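Course Handout 7: Household Inventories as Historical Sources
Introduction to the Study of Domestic Life
Instructor: Sekar Lumenta

Purpose of this handout

This handout supports the unit on probate and household inventories. Students should read it before the seminar and bring it to class together with the Trastby transcriptions. The essay question at the end is due in the department office on 3 June 2025.

1. What an inventory is

A household inventory is a list of movable goods made for a legal or financial purpose. Most surviving examples were drawn up after a death, so that debts could be paid and the remaining goods divided among the heirs. Others were made at a marriage, at the start of a lease, or when property was seized for debt. The purpose of the list decides what went into it. An appraiser working for creditors recorded what could be sold. Items of little resale value were often grouped under a single heading such as "small things in the kitchen" or left out altogether.

Students should therefore begin with the heading and the closing statement of each document before reading the list itself. These two passages usually name the appraisers, the reason for the valuation, and the person who received the goods.

2. Reading by room

Many appraisers walked through a house and wrote down the contents of each room in turn. Where room headings survive, they allow us to study how space was used. A bed listed in a kitchen tells us something about sleeping arrangements, and a loom in a bedchamber tells us something about work. Headings should be treated with care. The same room may be called the hall in one list and the house-place in another, and rooms that held nothing of value may not appear at all.

Kitchens present a particular difficulty. They held a large number of low-value goods, and these goods moved. A pot might be listed by the hearth in one document and in the pantry in the next. 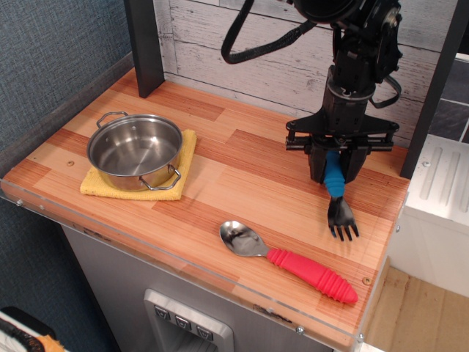
Small pot, folded yellow cloth and spoon on a striped wooden counter.

In the Trastby series, textiles used in the kitchen are almost never given a line of their own. They are either counted with the household linen or passed over. The absence of cloths from a kitchen list is not evidence that the household did without them. Tirta Teoh's unpublished survey of the series makes this point at length, and a copy is held on reserve.

3. Materials and values

Appraisers commonly valued metal goods by weight and recorded the metal before the object. "Pewter, 17 pounds" may cover plates, dishes and spoons together. This practice is useful for the study of wealth and very poor for the study of dining. Students who wish to write on table manners should look for lists in which the goods are counted by piece.

Spoons appear early and often. Knives are less frequent than one might expect, in part because many people carried their own. Forks
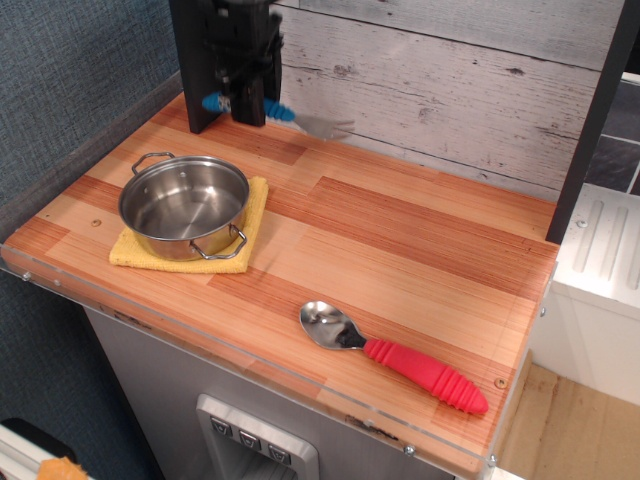 are the most uneven of the three. In the early lists they are mostly large forks for lifting meat, and the word alone does not tell us whether a fork was used at the hearth or at the table. Only when forks are listed in sets, or next to matching knives, can table use be argued with any confidence.

4. The Trastby transcriptions

The class set contains 113 inventories, chosen from a collection of more than 2,000. Spelling has been kept as in the originals. Totals have not been corrected — several are wrong, and the errors are themselves of interest. Students should cite each inventory by its number in the class set and by the name of the deceased.

5. Seminar preparation

Select two inventories made for different purposes. For each, note the headings used, the order of the rooms, and any goods valued in groups. Be ready to state which rooms you believe were left out and on what grounds.

6. Essay question

How far can household inventories be used to study daily habits, as distinct from wealth? Refer to at least seven inventories from the class set.

Related items
Handout 6: Wills and Their Witnesses
Handout 8: Account Books and Daily Spending
Reading list for the April seminars
Guide to citing manuscript sources
Glossary of appraisers' terms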